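Drultley households invited to have their say on weekday breakfasts

Grondura, the regional food and household charity, has today opened a public survey on how people in Drultley eat before work and school. The survey forms the first stage of the Osmont Breakfast Programme and will remain open until the end of September.

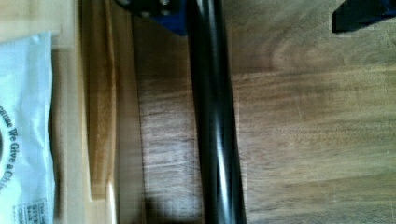
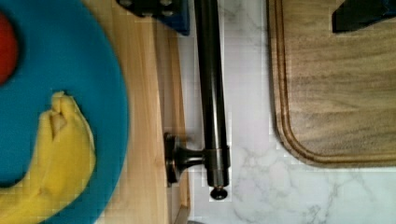
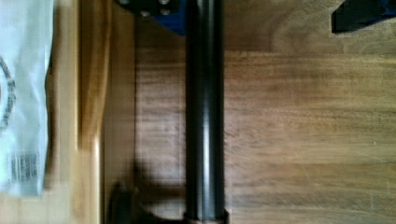
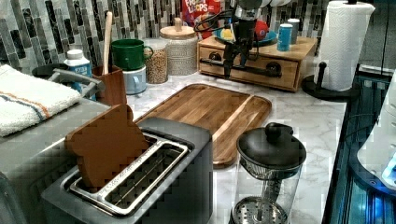 The survey follows a pilot carried out in the spring, in which 792 residents answered questions about what they eat in the morning, when they eat it and how much they spend. Of those, 283 said that they left home without eating on most working days. Lack of time was the reason given most often, followed by cost. The programme will therefore concentrate on food that needs little or no preparation, such as a banana like the yellow one on the blue-green plate, or a slice of bread from a two-slot toaster. Recipes that call for an oven or long cooking times will not be included.

A paper form will be delivered to 1,627 addresses in the town, with a reply envelope enclosed. Residents who do not receive a form may collect one from the Hanrahan Centre, where staff can also provide large-print copies. The form takes around 17 minutes to complete. Answers will be held anonymously, and no household will be identified in the published findings.

Gonzalo Gallardo, Head of Programmes at Grondura, said: "The pilot told us that many people would like to eat in the morning and find it hard to fit in. We now need to hear from a much larger part of the town, including shift workers and parents of young children, before we decide how the money should be spent."

Findings will be used to plan a series of free morning sessions at the Hanrahan Centre during the winter. The first is expected to take place on a Tuesday at 7.30am, with places offered to survey respondents before general booking opens.

Employers and schools wishing to display a poster or request additional forms should contact the Grondura press and information office.

ENDS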